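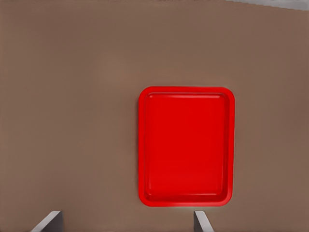
# Flanavska Tabletop Set: Data Card and Rules of Use

By the Flanavska maintainers, July

Last updated: July, release 2

The Flanavska rules describe how a simulated tabletop episode must be recorded, named and checked before it enters the shared set. They were written after two groups, Arport and Kurek, merged their recordings and found that the same word meant different things in each. The most common dispute was the start state. In our rules, a start state is valid when the target object rests flat on the table, its whole outline is inside the wrist view, and the gripper is open. The red tray with nothing in it, standing clear of both gripper fingers, is the kind of start we accept for the tray tasks. A finger tip may come near the rim in the view, but it may not cover it.

## What is in the set

Release 2 contains 134 episodes. All of them are rendered; there are no recordings from real hardware in this release, and results on it should not be reported as results on hardware. Each episode has the wrist view, the joint states, the gripper command and one line of task text in English.

## Rules for recording

1. Reset the simulator fully before each episode. A partial reset keeps old contact forces, and we have seen the tray slide by itself in the first steps.
2. Wait 5 frames after the reset before you save anything.
3. Do not move the wrist camera between episodes of the same task. If you must move it, open a new task folder.
4. Keep the failed episodes. Mark them with `success: false` and write the cause in the notes field. A short cause is enough, for example "slipped at lift".
5. Do not cut the end of an episode to make it look cleaner. The last frame must be the frame where the operator or the policy gave the stop signal.
6. Changes of light and table color are permitted between episodes, but not inside one episode.

Rule 3 is the one that contributors break most often - usually by accident, when a scene file is copied from another task and the camera offset comes with it. Please compare the offset in your metadata with the one in the task folder before you upload.

## Rules for task text

Write one instruction, in the imperative, with the name of the object and its color if the color helps to find it. "Pick up the red tray" is good. "Do the tray task" is refused by the checker.

Use "tray" for a flat container with a low rim and "bin" for a deep one. Kurek used "bin" for both in the older files. We corrected the text of those episodes and left the original wording in the field `text_old`.

Left and right are always given from the wrist view, as the person who looks at the video sees it. They are not given from the robot base. If your interface shows the base view to the operator, convert the words before you save.

## Checks before merge

Run the Drarker checker on your folder:

 drarker check ./my_task --strict

It reads the metadata, compares the number of frames in all streams, and opens the first frame of each episode. It cannot judge if the start state is valid. For this we ask 2 reviewers to look at the first frame, separately, and to write "accept" or "return" with a reason. When the reviewers disagree, the episode goes back to the contributor together with both reasons. We do not settle it by a third vote.

Warnings from the checker do not block a merge, but they must be answered in the merge request. An answer such as "known, camera noise is intended" is fine. Silence is not an answer.

## Known limits

- Most tables have a plain surface. A policy trained only on this set can be weak on wood grain or printed cloth.
- Contact friction is the same for all objects in the Arport part.
- The gripper command in the Kurek part is binary. In the Arport part it is continuous. Do not mix them without reading the field `grip_mode`.
- Objects are rigid. The tray does not bend when it is held at one side, which a thin real tray could do.

## Use and citation

You may use the set for research and teaching. If you publish numbers, please name the release, the part (Arport, Kurek or both) and whether the failed episodes were included in the training. Results without this information are difficult to compare, and we do not list them on the results page.

## Corrections

Errors in labels can be reported in the issue tracker under the tag `label`. Give the episode number and the frame, and say what the label should be. A correction is not applied to a release that is already out - it waits for the next one, and until then it is written in the file `ERRATA.md`. Please read that file before you report, as the older naming errors are already in it.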